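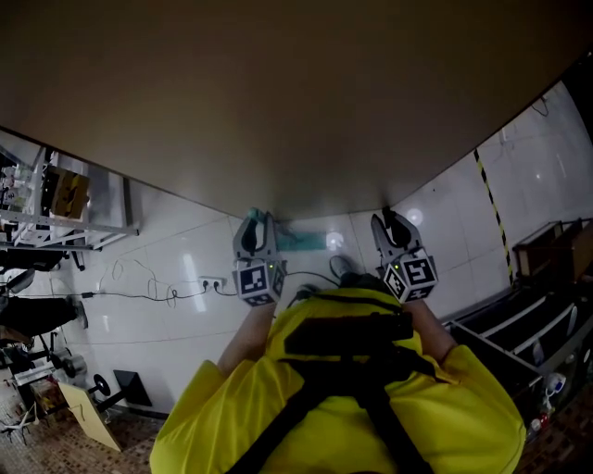
Pared de azulejo blanco y superficie marrón oscuro.

LISTA DE COMPROBACIÓN DE SEGURIDAD E HIGIENE
Obrador Stavon, planta baja y cuarto de instalaciones
Revisión de mayo
Inspección: Charmaine Van Wyk
Acompaña por parte del obrador: Toàn Giáp
Hora de inicio: 7:40

Claves: C = conforme. NC = no conforme. OBS = conforme con observación. NA = no aplica. NV = no verificado.

Las partidas NC llevan responsable y plazo. Las partidas OBS se revisan en la visita siguiente sin necesidad de aviso previo.

1. ACCESOS Y EVACUACIÓN

1.1 Puerta principal, apertura hacia el exterior sin llave: C
1.2 Puerta trasera al patio de carga: NC
Comentario: la barra antipánico libera el pestillo, pero la hoja roza en el umbral y exige un segundo empujón. Ajustar bisagra inferior y repetir la prueba con la puerta cerrada durante una noche completa. Responsable: Toàn Giáp. Plazo: 3 días.
1.3 Anchura libre del pasillo entre almacén y obrador: C
1.4 Señalización fotoluminiscente: OBS
Comentario: el rótulo del pasillo queda tapado cuando se deja abierta la puerta del almacén. Subirlo al dintel.
1.5 Alumbrado de emergencia, prueba por corte del circuito: C
1.6 Plano de evacuación expuesto: OBS
Comentario: el plano corresponde a la distribución anterior a la reforma del vestuario. El recorrido sigue siendo válido.

2. PROTECCIÓN CONTRA INCENDIOS

2.1 Extintores, presión y precinto: C
2.2 Extintores, altura y acceso: NC
Comentario: el del almacén estaba detrás de un palé de harina. Se retiró el palé durante la visita. Es la segunda vez que se anota. Pintar en el suelo la zona de reserva. Responsable: Giang Giáp. Plazo: 7 días.
2.3 Manta ignífuga junto a fuegos: C
2.4 Detector del cuarto de instalaciones: C
2.5 Pulsador de alarma: NV
Comentario: no se acciona por coincidir con horario de reparto del local vecino. Queda para la próxima visita, antes de las 6:30.

3. INSTALACIÓN ELÉCTRICA

3.1 Cuadro general cerrado y rotulado: OBS
Comentario: dos interruptores llevan rótulo a mano, legible. Sustituir por etiqueta impresa cuando se actualice el esquema unifilar.
3.2 Diferenciales, botón de prueba: C
3.3 Tomas de corriente próximas a puntos de agua, con tapa: NC
Comentario: falta la tapa en la toma situada a la izquierda del fregadero. La toma se deja fuera de servicio hasta la reposición. Responsable: Lợi Tăng. Plazo: 3 días.
3.4 Cables de equipos móviles: C
3.5 Bases múltiples conectadas en cascada: C
Comentario: ninguna. En la visita anterior había una detrás de la cámara fría.
3.6 Parada de emergencia de la amasadora Zadia: C
3.7 Resguardo de la amasadora Zadia: OBS
Comentario: el microrruptor corta la marcha al levantar la rejilla, con el retardo indicado en la placa. La rejilla tiene una varilla doblada que no abre hueco suficiente para el paso de un dedo. Enderezar en la próxima parada programada. Contador de la máquina en el momento de la lectura: 1.099 horas.

4. AGUA Y SANEAMIENTO

4.1 Depósito de acometida, 2.000 litros, tapa y rejilla antiinsectos: C
4.2 Registro de cloro residual: OBS
Comentario: registro completo, aunque las lecturas figuran siempre a la misma hora y con la misma tinta. Se recuerda que la anotación se hace en el momento de la medida y por quien la toma. Thảo Cao guardará el cuaderno junto al reactivo - no en la oficina.
4.3 Temperatura en el punto terminal de agua caliente: C
4.4 Lavamanos de accionamiento no manual: C
4.5 Sumideros, rejilla y sifón: NC
Comentario: el sumidero del rincón del horno no retiene agua en el sifón. Verter agua semanalmente no se acepta como solución definitiva. Revisar la pieza. Responsable: Lợi Tăng. Plazo: 7 días.
4.6 Separador de grasas, último vaciado documentado: C

5. PAREDES, SUELOS Y TECHOS

5.1 Azulejo, piezas sueltas o fisuradas: OBS
Comentario: comprobación por golpeo con mango de plástico. Tres piezas suenan a hueco en la pared del almacén, sin desplazamiento. Marcadas con cera por la inspectora; no borrar la marca.
5.2 Juntas, continuidad y limpieza: C
5.3 Encuentro de pared y suelo: C
5.4 Suelo, resistencia al deslizamiento: C
Comentario: el producto desengrasante que se usaba dejaba película. Se cambió por el Brivitz, diluido según ficha. La ficha está en la carpeta azul, separador de limpieza.
5.5 Techo, condensación o desprendimientos: OBS
Comentario: cerco de humedad antiguo sobre el paso de tubos. Se mide el contorno y se anota en el plano para comparar.

6. SUPERFICIES DE TRABAJO

6.1 Fijación y estabilidad: C
6.2 Cantos y esquinas: C
6.3 Sellado contra pared: OBS
Comentario: silicona ennegrecida en el tramo próximo al fregadero. Retirar, desinfectar, secar y sellar de nuevo. No aplicar sobre la existente.
6.4 Altura de trabajo: NA

7. VENTILACIÓN Y CÁMARAS

7.1 Campana, filtros montados en posición correcta: C
7.2 Campana, acumulación de grasa en conducto registrable: C
7.3 Cámara fría, apertura desde dentro: C
7.4 Cámara fría, junta de la puerta: NC
Comentario: la junta está cuarteada en el ángulo inferior y deja pasar una hoja de papel sin resistencia. El proveedor, Khương, tiene la pieza en catálogo. Responsable: Giang Giáp. Plazo: 7 días desde la recepción de la pieza. Adjuntar albarán.
7.5 Registro de temperaturas: C

8. PERSONAL Y DOCUMENTACIÓN

8.1 Botiquín, contenido y caducidades: OBS
Comentario: faltan apósitos de color detectable. Los guantes de nitrilo están completos en todas las tallas.
8.2 Fichas de seguridad de productos de limpieza: C
8.3 Productos trasvasados a envases sin etiqueta: C
8.4 Formación en uso de extintores: NV
Comentario: el certificado de Thảo Cao no estaba en la carpeta. Enviar copia.
8.5 Parte de incidencias: C
Comentario: figura un corte leve con la rasqueta y un resbalón sin lesión en el patio. Ambos partes están firmados.

OBSERVACIONES GENERALES

Las partidas 1.2 y 2.2 tienen prioridad sobre el resto. La 3.3 puede cerrarse con fotografía de la tapa montada. La 4.5 requiere comprobación presencial.

Respuesta de Toàn Giáp a la partida 1.2: la hoja se cepilló en invierno y volvió a rozar con las lluvias. Se propone cambiar el umbral.
Réplica de la inspección: se acepta el cambio de umbral siempre que no genere un resalte en el recorrido. Mientras tanto, la bisagra se ajusta igualmente en el plazo indicado.

Respuesta de Giang Giáp a la partida 2.2: conforme. La pintura está pedida.

Hora de cierre: 10:15
Copia en carpeta de obrador y en oficina.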